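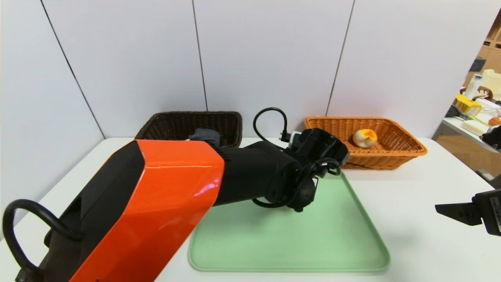
Table layout for the Grernitora set, bun in the tan basket.

Last updated: October, 4:40 pm

Grernitora tabletop set, notes on trays and baskets

Picked this up again after lunch. The morning went on the baskets and I didn't write anything down, so the first part is from memory.

Layout as it stands: green tray at the front of the white table, brown basket behind it on the left, tan basket behind it on the right. Both baskets go back toward the wall panels. I tried them side by side up front first and it was no good, the tray ended up half behind them and you had to reach over a rim for everything. Tray in front is the one to keep. Please don't swap the brown and tan baskets when you put the set away and bring it out again. All the sheets so far are written with tan on the right.

Baskets. Both are from the Smits order. The tan one measured 29 cm along the long side, outside of the rim. The brown one is close enough that I didn't write a second number. The weave on the brown one had three or four loose ends poking up along the rim this morning, long enough to catch a sleeve. I snipped what I could find with the small side cutters and pushed the rest back under with a flat screwdriver. Don't pull them. I pulled one and it took a good bit of the row with it before it stopped. Tucked back in now, but that corner is softer than the others.

The tan one had nothing wrong with it except dust in the bottom. Turned it over and knocked it out above the bin, then went over the inside with the dry paintbrush. A damp cloth leaves fuzz on the wicker, we found that out with the last lot.

Tray. Flatero, pale green, the plastic one with the rounded corners. We still have the clear one from before and I would like to stop using it. Edges of the clear tray disappear against the white table and people put things half on and half off the rim without noticing. Green shows up fine from anywhere in the room. The finish is matte too, so there is no glare off the ceiling lights.

Two problems with the green tray, both small:

1. It rocked. Put it on the table and pressed one corner, and the opposite one came up 2 mm. Same thing on the floor and on the other bench, so it's the tray and not the table. I left it upside down under the heavy catalogs over lunch and it is better, but not flat. Will leave it under them again tonight.

2. There was a burr on the underside of the rim, left over from molding I suppose. Took it off with 800 paper, wet, a few passes. Wiped and dried. Feel along the edge before you use the second tray, it probably has the same thing.

It also slides. The bottom is as smooth as the top and the table is slick, so a light bump moves it. I don't want tape on the table, the residue last time took most of an hour to get off. Tried four of the Kunater clear dots on the underside, one at each corner, and they hold well enough for now. They do lift the tray a hair. If they start picking up dust, peel them and wash them under the tap, the packet says they come back.

Things that go on the tray. Started with the bun, the one with the cream base and the shiny orange-yellow top. It fits in either basket with a lot of room left over. On the tray it is less well behaved, it turns on its base if you set it down off center, and the top is slippery if your hands are at all damp. I also found that the shiny top shows every fingerprint. Wipe with the dry lens cloth, nothing on it. The blue spray left a cloudy patch on a different piece last month and I never got it out.

After the bun I went on to the cube. 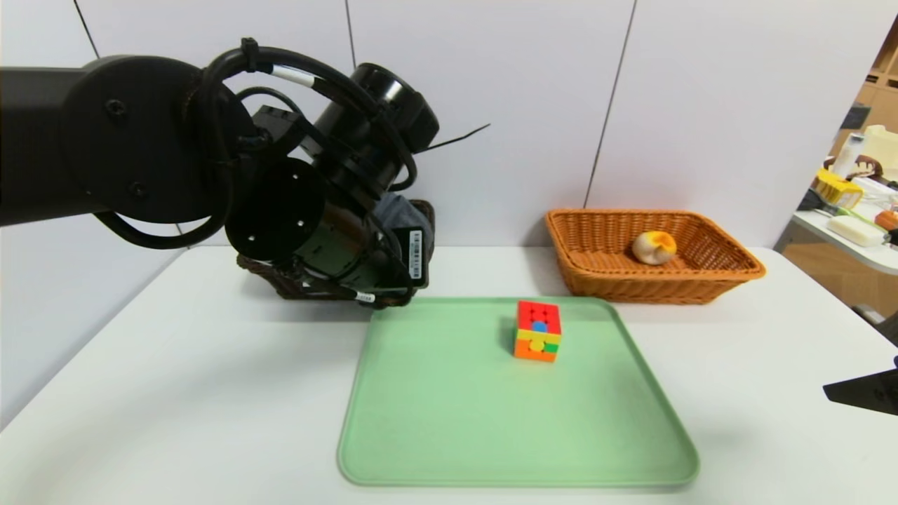 The cube sits still, at least. Flat faces, doesn't turn, doesn't roll, and it makes no mark on the tray. It weighs 95 g on the little scale. I had it down on the list as a maybe and I am moving it to a yes.

One thing to agree on is whether we care what state it's in. If somebody picks it up on a break and turns it a few times, the notes before and after no longer match. My preference is to leave it mixed up and leave it alone. A solved one would be easier to describe on paper but it won't stay solved in this room. So: no playing with the set cube. There's another one in the drawer under the scale if you need something to do with your hands.

Check that the layers are lined up before it goes on the tray. When one is a few degrees off, a corner sticks out and the cube feels bigger than it is when you take hold of it. Squeeze it square between two palms and put it down.

Where to put it down: I've been going a little right of the middle and toward the back half of the tray. No deep reason for that spot, but it leaves the front of the tray clear for whatever comes next and there is still space between the cube and the rim. Write the spot on the sheet if you use a different one. "On tray" by itself is not enough, I went back through the older sheets today and half of them say only that, and I can't rebuild a single one.

Sheet wording, while I think of it. Use "tray," "brown basket," "tan basket," "bun," "cube." The older sheets have "orange basket" and "light basket" for what I am fairly sure is the same basket. I have gone through and changed them in pencil. The bun has also been down as "roll" and as "burger top." It's the bun.

Putting away. Tray goes flat under the catalogs as above, dots facing up so they don't stick to the shelf. Baskets do not nest, don't try, that may be how the brown one got its loose ends in the first place. Small pieces go in the lidded box and the box goes on the shelf, and nothing from the set goes on the white counter, please. That counter has enough on it and I lost nearly a whole afternoon there last time looking for one small piece.

Still open:

- Second green tray, check for rock and for the burr
- Brown basket, dab of wood glue under the soft corner, clamp with a clothespin, leave overnight
- Ask Smits if they sell the brown in the same batch, in case that corner goes
- More Kunater dots, only one strip left in the packet
- Try bun and cube on the tray together, haven't done it yet, want to see how close they can sit before one gets in the way of picking up the other
- Clear tray: give it to the paint bench if they want it

Scale is off and back in its sleeve. Wet paper is drying on the edge of the sink, it has another use or two in it.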